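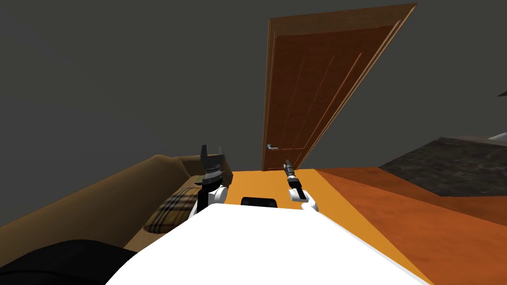

Life Lately

Jan 16, 2024

So I finally tried the sourdough thing again. My first go was back in August, when the kitchen was so hot the starter climbed out of its jar and glued itself to the shelf (I'm still finding bits of it). This time I used the rye one Leonie Kuhlmann gave me, and wow, what a difference!

I let the dough sit in the fridge for 36 hours, way longer than the recipe wants, mostly since I forgot it was in there behind the milk. The loaf came out at 942 grams and the crust crackled the whole time it cooled. I ate the heel standing at the counter with too much butter and have no regrets.

The bad news is the crumb was a bit gummy near the bottom. Brendan Mulcahy thinks I cut it too early and he's probably right, I lasted maybe eight minutes. Next up I want to swap in 50 grams of whole wheat and see if it still rises, plus I need a better knife, mine just squashes everything. If you have one you love, leave me a comment and tell me what it is!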